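Tribuna · Robótica doméstica
Por Nisreen Haddad
Diciembre

Lo que una tasa de éxito deja fuera

La investigación en manipulación robótica ha adoptado una costumbre que conviene revisar. Un grupo entrena una política, la somete a una serie de ensayos y publica un porcentaje. El lector recibe esa cifra como si describiera una capacidad, cuando en la mayoría de los casos describe el comportamiento de un sistema ante una disposición concreta de objetos, con una luz concreta y un mobiliario que el propio grupo ha elegido.

El informe del proyecto Talar, difundido este otoño entre las entidades participantes, ofrece una ocasión razonable para discutirlo. Sus autores reunieron 2981 demostraciones teleoperadas en cocinas amuebladas y evaluaron después la política resultante en 200 ensayos. La tasa global de éxito fue del 75 %. El dato es correcto y el procedimiento está bien documentado. Mi objeción se refiere a lo que se pretende deducir de él.

Las condiciones de trabajo merecen atención. El proyecto renunció a la mesa despejada sobre fondo uniforme, todavía habitual en este campo, y llevó el brazo a encimeras con enseres de uso corriente. 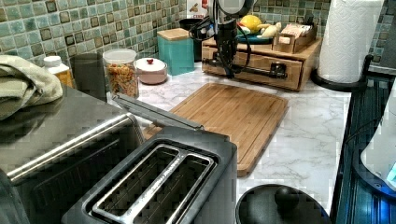

El brazo sobre la encimera, entre la tostadora, la tabla de cortar y los recipientes alineados junto al azulejo.

Esa decisión debe reconocerse. Un entorno cargado obliga a la política a distinguir lo pertinente de lo accesorio y expone errores que el laboratorio desnudo oculta. Ahora bien, la variedad visual no equivale a variedad mecánica. Un sistema puede haber aprendido a ignorar una fila de botes y seguir dependiendo de que todos los cajones ofrezcan la misma resistencia, el mismo recorrido y el mismo tirador. El informe agrupa las tareas de apertura en una sola categoría y no desglosa los resultados por tipo de guía ni por peso del contenido. En consecuencia, no es posible saber si el 25 % restante se reparte de manera uniforme o se concentra en unos pocos muebles.

La cuestión tiene alcance práctico. Las imágenes de la cámara de muñeca muestran con claridad aquello que la cifra agregada omite: la guía metálica negra, los tornillos, el lateral de madera y la pinza a escasa distancia de un panel. En esa escala se decide buena parte de la dificultad, y es ahí donde debería situarse también la evaluación.

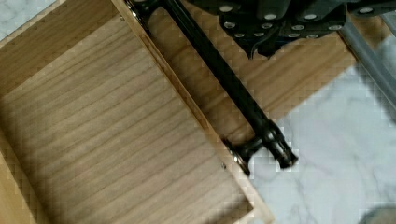 Propuestas para la próxima convocatoria

Tres medidas mejorarían la situación sin encarecer en exceso los proyectos. La primera consiste en publicar los resultados por mecanismo y no solo por tarea. La segunda, en reservar para la evaluación muebles que no hayan intervenido en el entrenamiento, como ya hizo Iteo en su campaña anterior. La tercera atañe a la clasificación de los fallos: un agarre que resbala y un cajón forzado no pueden figurar en la misma casilla, pues el segundo compromete la integridad del equipo y del inmueble.

Se ha sostenido, en particular desde Najjar, que bastaría con ampliar la recogida en otras 1000 demostraciones. No lo comparto. Más datos de idéntica procedencia elevarían quizá el porcentaje, pero no aclararían su significado. Las entidades financiadoras harían bien en exigir el desglose antes de autorizar nuevas campañas.

Artículos relacionados
- Clinow presenta su protocolo de evaluación en viviendas
- Teleoperación y fatiga del operador: una revisión pendiente
- Iteo amplía su catálogo de mobiliario de ensayo
- Cámaras de muñeca: ventajas y límites

Utilizamos cookies propias y de terceros para analizar el uso del sitio. Puede aceptarlas, rechazarlas o configurar sus preferencias.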